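## 3. Perception and grasp selection

The kitchen task set was defined in July by Chia-jung Yeh and reuses the planner from the Mitwood project. Our contribution is the module between the wrist camera and the planner. It takes one RGB image, segments graspable objects, and returns a ranked list of grasp candidates in the gripper frame. The planner accepts the first candidate that has a collision-free approach.

Training used 2000 labeled wrist images, with a further 100 held back for tuning thresholds. Labels were drawn by Man-lok Fang in Drirkier and exported as polygon masks.

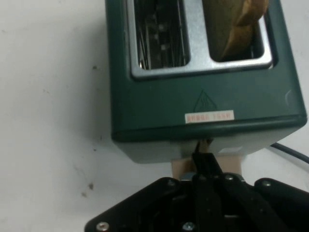
Segmentation runs on a cropped input, and the crop must be chosen before the object class is known. In the first version the crop was centered on the largest connected region, which for the toaster meant the housing. The bread was then treated as part of the appliance. Version 2 looks for the slot plate first and assigns a state to each slot. With the left slot empty and a slice standing in the right one, as in this view, the module should return one bread mask and mark the left slot as free. Brushed metal gives unstable edges under the bench lights - the plate detector therefore uses the gap between plate and housing as its main cue.

The gripper finger overlaps the lower part of most close views. A fixed mask removes it before segmentation. The mask is stored in `config/wrist_mask.yaml` and has to be regenerated if the camera mount is moved.

### 3.1 Open issues

- Slot state is computed per image. There is no filtering over time.
- Candidate ranking ignores the direction of the slot, so 3 of the top candidates may be near duplicates.
- The Yuen calibration script still writes angles in degrees; the planner expects radians.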